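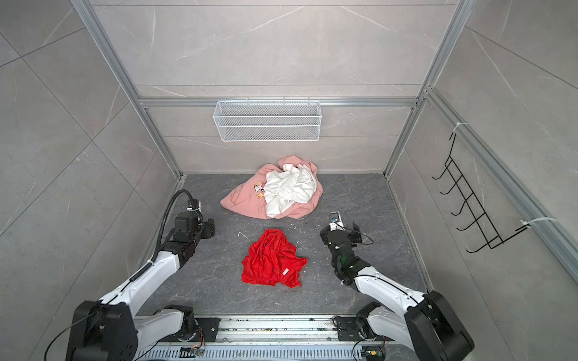 Wer hat Lust, bei unserem Demotag im Juni mitzumachen?

Ich suche noch 14 Leute, die einen Nachmittag lang zu uns in die Halle von Pindovwood kommen und mit unseren zweiarmigen Robotern Wäsche sortieren. Vorkenntnisse braucht ihr keine. Wer schon mal einen Spielecontroller in der Hand hatte, kommt sowieso schnell rein, alle anderen kriegen von mir eine ausführliche Einweisung (ich habe am Anfang selbst ewig gebraucht, bis ich ein T-Shirt am Kragen erwischt habe!).

Der Ablauf ist ganz locker: Erst führt euch mein Kollege Arlindo Portela durch die Werkstatt, dann geht es zu zweit an die Kabinen. Eine Person steuert, die andere sagt an, welches Kleidungsstück als Nächstes drankommt, und nach der Pause wird getauscht. Zum Schluss zeigen wir noch Sornex, unser neues Programm fürs Greifen von weichen Sachen – da bin ich selbst gespannt, wie es sich vor Publikum schlägt.

Was ihr mitbringen solltet: geschlossene Schuhe, gute Laune und gern ein paar alte Klamotten, die ihr nicht mehr braucht. Bitte ohne Nieten und ohne Pailletten, die verhaken sich ständig. Mindestalter ist 16.

Dafür gibt es 43 Euro Aufwandsentschädigung, Kaffee und Kuchen. Fahrtkosten können wir leider nicht übernehmen, aber der Bus hält direkt vor dem Tor.

Schreibt mir einfach zwei, drei Sätze über euch und ob ihr lieber allein oder mit jemandem zusammen kommt. Das Formular findet ihr unter Mitmachen, Stichwort Marwat. Wer nur zuschauen möchte, ist auch willkommen und muss sich nicht anmelden.

Stand: 28. Januar 2025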